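Spilled Beans and Other Small Messes: the Erndale Kitchen Gallery

Welcome to the messy end of the Erndale kitchen pages! I've been adding to this gallery since April, mostly on Monday evenings when the dishes are done and I have no excuse left. It's all about little cleanups, the sort you can finish before the kettle boils. Click through as you like, there's no order to it.
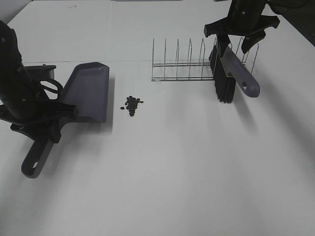
Do you need a vacuum for a small dry spill like beans or lentils?

A dustpan and a hand brush will do the job, and they're a lot quieter. Set the pan down flat, sweep toward it in short strokes, and keep the brush low so nothing goes hopping off under the stove. Save the vacuum for flour and fine crumbs (and even then I'd brush up most of it first).

Small dark heap on a white top, purple-gray dustpan standing next to it. I do love a white surface for this kind of work, every last stray shows up! The wire dish rack is farther back, the kind with tall thin prongs for standing plates in.

A few notes on dustpans, because I get asked. I like a straight front edge and a hole in the handle so it can hang on a hook. Ours lived in a bucket under the sink for years and came out dirtier than the floor, so now it hangs on the back of the pantry door and I wash it with dish soap whenever I think of it. Keep one pan for counters and another for floors, please. I have 2 and I will not be talked out of it.

My everyday brush is a Skanosar and it's nothing fancy. The bristles are soft, which I prefer on a countertop, though they do hang on to rice. Tap it on the side of the trash can and then give it a shake outdoors. I tried a stiff Gromthorpe brush for a while and it flicked lentils clear across the room, so that one has moved to the porch, where it's very happy with dead leaves.

As for dish racks, a wire one wants a proper rinse now and then, especially down where the prongs meet the rails. An old toothbrush gets in there nicely. Let it dry before you load it up again.

Next up is the Thoroddsen pantry shelf, which I've been promising for ages. I still have to wipe down the jars and find the lids that go with them, so check back in a bit!

Gallery views: 3,081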